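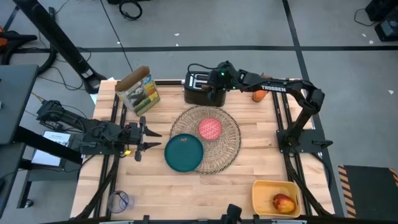
I bought the Pluvo cable sleeve and strain relief kit from Lorente after our second wrist cable fault in June. We run a two-arm tabletop setup for kitchen tasks, the usual bowls and plates, and a cable failure stops everything. The Trossen arm on the right reaches left across the back of the table to get to the toaster, and in that position the thin cable at the wrist sticks out in a loop to the left. A loop like that is what the kit is meant to control. It comes with split sleeve, six clips, two swivel anchors and a bag of ties.

Fitting took an afternoon. The clips are good and the sleeve is easy to cut. The swivel anchors are the problem. On cycle 298 the wrist anchor on one arm locked up partway through a roll. The cable pulled tight, the connector backed out, and the gripper lost power over the table and dropped a bowl. The arm itself held its position. Endang Liew hit the stop and we left everything powered down until we had looked it over.

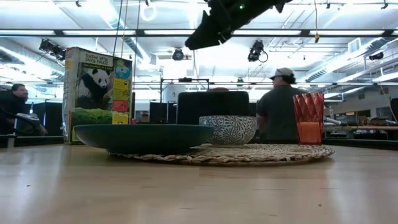 The anchor had a burr on the inside of the collar. Once the collar turned past a certain point, the burr caught on the sleeve and would not let go. We checked the other anchor and it had the same burr, only smaller. Nabila Chin wrote to Lorente with photos and they sent 2 replacements in nine days, no argument. The new ones are smooth. They have run 1807 cycles since then without catching.

I still have complaints. The instructions say nothing about checking the collar by hand before powering up, and they should. Turn it through the full range with the arm off - if you feel any grit or a click, don't use it. The sleeve also adds some stiffness at the wrist, so leave more slack than the drawing shows.

We used the Dostetti clips before this. They cost less but let go of the cable after a few weeks.

Three stars. It would be four if the first anchors had been inspected before they shipped.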